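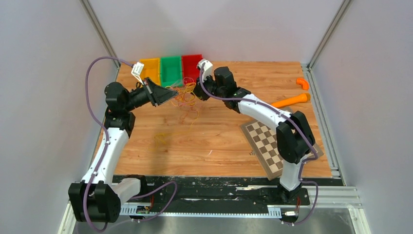
Figure 1. Open bins along the back edge, thin loose stock on a wooden work surface.

Stuvmont Institute
Workplace Layout and Small Parts Handling
Week 2 notes: Sorting loose stock at the bench
September 18, 2020

1. Scope

These notes cover the sorting of light, flexible items by hand or by tool on a flat surface: elastic bands, string, cord ends, ties and thin tubing. Rigid parts (screws, clips, caps) were covered in Week 1. Read section 4 before the lab.

2. Terms

Loose stock: items on the work surface that have not yet been assigned to a bin.
Tangle: loose stock in which lifting one item moves at least one other.
Pick: one item separated from the rest and clear of the surface.
Drag: any item carried along with a pick that was not selected.
Receiving bin: an open container that takes one class of item only.

Drag is recorded even when the extra item belongs to the same class as the pick. Students often leave it out of the tally in that case, and the result can't be compared with other benches.

3. Layout

The basic layout has a clear central area with the receiving bins behind it. In Figure 1 the three plastic bins stand side by side, yellow, green and red from left to right, slightly left of centre. All three face forward. The yellow and orange strands lie in the middle of the wood, in front of them.

A back row keeps the front edge free and puts every bin in the same general direction of travel. Its cost is reach. An item picked up near the front has to cross the full working area, and long strands may trail over the rest of the stock on the way. Side bins shorten the carry but take up width, and the operator then has to work to both sides.

For the lab, use a bench depth of 829 mm and centre the bin row on a line 273 mm from the back edge. Mark the line with tape before placing the bins. Groups working on the older Leclerc benches should measure from the back of the top, not from the lip.

An off-centre row is acceptable if it is written down. Move the row between trials and the trials must be treated as two separate sets.

4. Colour and class

The colour of a bin and the colour of an item are separate things. Some courses assume a match, which works only when every item colour has its own bin. The stock in Figure 1 is yellow and orange; the bins are yellow, green and red. Yellow has an obvious partner. Orange does not, and a rule is needed before the first pick.

Three rules are in common use:

Rule A, nearest colour. Orange goes to red or to yellow, by agreement. Quick to learn, but errors rise under warm lighting.
Rule B, assigned class. Bin colour is only a label. The class list is posted at the bench.
Rule C, hold bin. One bin takes anything unclear and is sorted again at the end.

The lab uses Rule B. Class lists will be handed out at the door.

5. Working a tangle

5.1 Spread before picking. Press the tangle flat and move it outward from the middle. Pulling upward tightens crossings.

5.2 Start at the outside. A strand with one visible end is easier to free than a closed loop.

5.3 Lift slowly until the item is clear, then pause. If drag is present, lower the item and free it on the surface.

5.4 Release over the opening of the bin – thin stock that lands on a rim tends to stay there.

5.5 Do not stretch bands to identify them. A stretched band looks paler, and yellow and orange become harder to tell apart.

Surface finish matters more with light stock than with rigid parts. Bare wood can hold a strand in the grain. Smooth coated tops let strands slide, so a whole tangle may shift under a light touch. Note the finish on the record sheet.

6. Worked calculation

A Brondix packing line trial logged 2,384 picks over one shift. Of these, 2,066 were clean, meaning one item lifted and no drag.

Clean pick rate = 2,066 / 2,384 = 0.867, or 86.7 per cent
Picks not clean = 2,384 – 2,066 = 318

The rate says nothing about placement. A clean pick put into the wrong bin still counts as clean here, and the misplaced item goes in a separate column. Report both values and keep them apart.

7. Lab preparation

Bring the Resen record sheet, printed single-sided, and a pencil. Stock and bins are supplied. Each group runs two trials with the bins in a back row, then two with the bins at the side. Return all stock to the supply tub between trials and mix it again by hand.

Record sheets are due at the start of Week 3. The side-bin data will be used again in the January session on reach and carry distance, so keep a copy.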